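Friday, January 29, 2021

ROBOTICS CLUB UPDATE

Quick one this week, bus leaves in 20 minutes and I still have to lock up.

Drawer task is moving. Oma (the arm, for new families) has been on the open-and-close drill since we got back from break. Senan Tierney rewrote the approach so the gripper comes down over the handle from above instead of poking at it from the front. Much better. Pull is still slow and the last bit before full extension is jerky, we think thats the speed limit in the code and not the slide. Niamh McGrath is logging every try. 238 so far, goal is 454 before the Garnirville meet. Don't ask where 454 came from, it was on the whiteboard and it stuck.

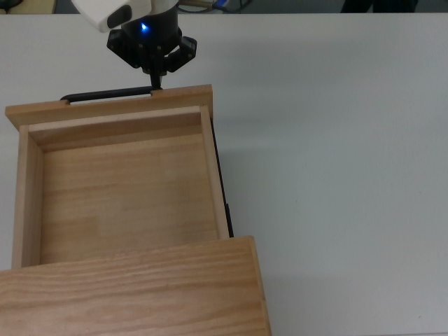

Drawer out on its slide, gripper on the bar. Next up is letting go cleanly and then pushing it shut, plus a version with something inside to pick up. Senan wants a tennis ball. Niamh wants something that doesn't roll.

WHAT WE NEED

- Parent drivers for Garnirville. Two cars short.
- Permission slips. 8 still missing, you know who you are.
- Zip ties, any size. We are out again.
- A laptop charger went home in the wrong bag Tuesday. Please check.

JUDEX

Our scoring program, Judex, has a new sheet for the drawer round. Full points for open, hold, close with no help. Half if someone has to reset the arm. Students should read it befor the next session, it's taped inside the door of the Sheehan room. Big change from the November rules: no second run if you go over time.

Sessions stay Tuesday and Thursday, same hours. Hair tied back, no hoodies with strings near the arm. Older kids please help the new ones with the startup checklist, they keep skipping the home position step and then it complains.

Slips to the front office or to Niamh.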